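Bramano Mendeck kicking tee and training ball: one season with our under-fourteens

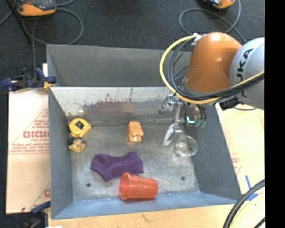 Why I bought it

I help with an American football team for boys and girls, and last year our kicking was the weakest part of our game. We lost two matches by a single point, and both times the extra point went to the left of the post. Our head coach, Lajos Dudás, asked me to find a tee that young players can use without a holder. I ordered the Mendeck set from Bramano in July and paid for it from my own pocket, so I owe the company nothing.

What you get

The set has one tee, one training ball in junior size and a short booklet. The booklet is quite poor. It explains the angles of the tee with four very small drawings, and I had to read the page two times before I understood that the tee can be turned for left-footed kickers. The ball comes flat and there is no pump.

The tee

The tee is heavier than our old one, and this is its best quality. Our field in Plukau is open on two sides and the wind is strong in the evening. With the old tee the ball fell down before almost every second kick. With the Mendeck it fell only 5 times in our first 40 kicks, and I was happy with that.

The rubber feet hold well on short grass. On artificial turf they are less good, and the tee slides forward a little when the player hits it with the toe. One of our girls, who kicks very low, sent the tee further than the ball -- she was laughing, but it costs time to go and fetch it.

The angle can be changed in 7 steps. I think this is too many for children. We use only the two in the middle and I put a line of white paint there.

The ball

I am less satisfied with the ball. The surface is easy to grip when it is dry, but after light rain it becomes slippery, more than the Arabzadeh ball which we used before. It also loses air. I must pump it before each Monday training, and our other balls need this once a month. For kicking practice it is good enough, but I would not throw with it.

Did we kick better?

A little, yes. We made 14 extra points this season, and we missed fewer in the second half of it than in the first. I can not say how much of this comes from the tee, for the children are also one year older and stronger.

Should you buy it?

If you can find the tee alone, buy it. The complete set is too expensive for what the ball offers. I wrote to Bramano to ask if they sell the rubber feet as spare parts -- one of ours has a small crack already -- and I am still waiting for their reply.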